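**Review: the Fallum Bench Safety Kit for small robot arms**

I have been running a small arm in a shared workshop for more than 300 hours now, and for most of that time my safety plan was a strip of tape on the floor and a loud voice. The Fallum kit has replaced both, and I like it a lot!

What you get is a spiral-bound rule book, a set of check cards, a plastic speed gauge and a pad of sign-off sheets. It's all paper and plastic, so if you wanted a light curtain or a new stop button, look elsewhere. What it does is take the kind of rules that usually sit in a long, expensive standard and boil them down to things a person can do before pressing start.

The book has 11 rules. My favorite is rule 4, which covers the clearance between the end of the tool and whatever is under it. You set a travel height for moving across the work area and a separate, lower height for close work, and the arm has to slow down before it goes from one to the other. I had those two mixed up in a single setting (for months, I'm sorry to say). Splitting them took me one evening and I have felt better about every run that came after.

The speed rule is good too. Fallum suggests a cap of 350 millimeters per second in close work on a shared bench. I dropped mine to 300 and left it there. The gauge is a simple printed scale you lay beside the arm while you time a move, and it agreed with my controller closely enough that I trust it for a quick check -- it won't replace a proper measurement, and the book says so plainly.

Then there are the layout cards. They ask you to keep the parts waiting to be moved in one area, leave open space on the work surface, and take off anything that isn't part of the job. Sounds obvious, but I read the card every time and nearly every time I end up carrying a screwdriver back to the drawer.

A few gripes. The cards are thin and mine curled by September. The index is a mess: "reach" sends you to "zones" and "zones" sends you back to "reach." And the chapter on grippers takes up far more room than the one on plain push tools, which is a shame, as lots of us start with a rod and some blocks.
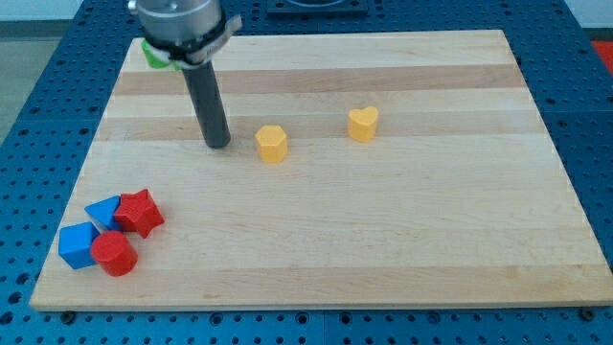

*Close work over the board, with the rod tip just above the wood and two yellow blocks standing near it.*

I also tried the Zandska rule cards before this. They're cheaper and printed on much nicer stock, but they assume a fenced cell and skip shared benches completely. If your arm lives behind a fence, they may be all you need.

For a school lab, a club or a garage with more than one person walking through it, I'd pick Fallum. Start with the travel height and the layout cards, then do the speed check once those feel normal. Refill pads for the sign-off sheets are sold separately, and I've already ordered my second.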